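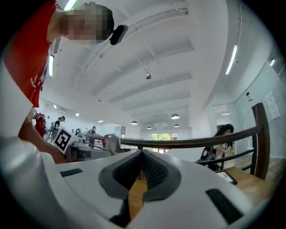
The hand-held gripper at the Jendia open day, finger tips touching, with the demo floor behind it.

I drove out to Nomarville on a Thursday in November to try the Mosquera hand gripper before spending money on one, and I'm glad I did, because the product page tells you very little about how it feels. It's the kind you carry yourself to record a task for a robot arm to learn later, and Jendia had several people working with gear at once, so the room was lively!

The white shell is smooth and comfortable to hold, with nothing digging into the palm. I liked the fingers best. They bow outward and come together at a point, and the dark inner pads have a fine raised pattern that held a coffee spoon, a folded cloth and (my own test) a house key without slipping. I dropped the key once in 11 tries, and I'll take the blame for that one.

Now the grumbles. After 5 minutes my wrist was tired – the weight sits far forward – and the spring is stiffer than the one on my old Baltberg. The staff were kind and let me hog a table for ages, but they couldn't say when softer springs would ship.

At $1,195 it's a serious purchase, and the spare finger set is another $100. I ordered one anyway, with the spare set. Four stars from me, and do go to the next open day if you can get there. Parking is behind the building, and the coffee is free.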